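How to Check the Odds and Cost of a Prize Draw Before You Enter

Prize draws publish more numbers than most entrants read. The steps below turn those numbers into one figure: the average return on a single ticket. You need the draw's printed rules, a calculator and ten minutes or so. The worked figures come from the Palumbo draw, a small monthly draw with numbered tickets and a fixed prize list.

Step 1. Find the type of draw

There are two common types, and the math differs.

A closed draw has a fixed number of tickets. Each ticket is sold once, and a winning number is always a sold number if the draw sells out. Palumbo is a closed draw.

An open draw lets you pick your own numbers. Two people can pick the same set, and it is possible that no one wins the top prize. Mirkuvley is an open draw. Do not use the method on this page for an open draw without the change given in Step 5.

Step 2. Write down the ticket count

Look for "maximum issue" or "tickets available" in the rules. For Palumbo the maximum issue is 2,392 tickets. Some operators give only the number sold in the previous month. Last April the number sold was 1,572. Keep both figures and label them, as they answer different questions.

If the rules say that unsold tickets stay in the drum, use the maximum issue. If unsold tickets are removed before the draw, use the number sold. The Palumbo rules keep unsold tickets in, so the figure to use is 2,392.

Step 3. Add up the prizes

List every prize at its cash value. Leave out vouchers unless you would have bought the item anyway. For Palumbo, the cash prizes in one draw add up to $1,206.

Check whether the operator can lower the prizes when sales are weak. The phrase to look for is "prizes subject to minimum sales". When this phrase is present, work out the result twice, once at the full prize total and once at the reduced one.

Step 4. Divide

Divide the prize total by the ticket count from Step 2.

1,206 / 2,392 = 0.504

The average return is a little over 50 cents per ticket. A Palumbo ticket costs $1, so the average loss is a little under 50 cents. With the drum rule reversed, the sum would be 1,206 / 1,572 = 0.767, and the same ticket would return almost 77 cents. One line in the rules makes that difference.
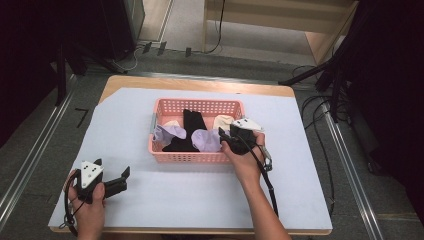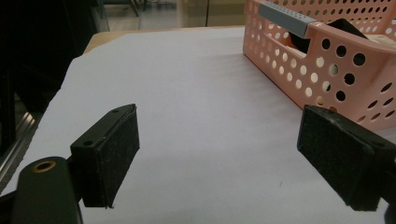
Black gripper fingers at the table, in both pictures

Step 5. Adjust for shared prizes

Skip this step for a closed draw.

In an open draw, the top prize is split between all winning entries. Popular sets (birthdays, straight lines on the slip, last week's numbers) are split more often. The odds of winning do not change with the set you pick – only the size of the share does. If the operator publishes the number of top-prize winners for past draws, take the average share paid and use it in place of the advertised prize in Step 3.

In an open draw you must also replace the simple ticket count with the odds given for each prize level. Divide each prize by its own odds, then add the results. For a prize of $355 at odds of 1 in 1,000, the entry is 0.355. Repeat for every level.

Step 6. Add the costs outside the ticket

Online sellers may charge a handling fee. Ondberg, a resale site, adds its fee at checkout and not on the listing page. Add any fee to the ticket price before you compare it with the result of Step 4.

Check the claim period as well. A prize that is not claimed in time is worth nothing to you, and the period may be shorter for online entries.

Step 7. Record the result

The Gornitis sheet is a plain table with five columns: draw name, ticket count, prize total, return per ticket, full cost per ticket. Any spreadsheet will do the same job. Fill in one row per draw and update it when the rules change.

Set a spending limit for the month in a separate cell and subtract each purchase from it. Do not add winnings back to the limit. When the cell reaches zero, stop until the next month.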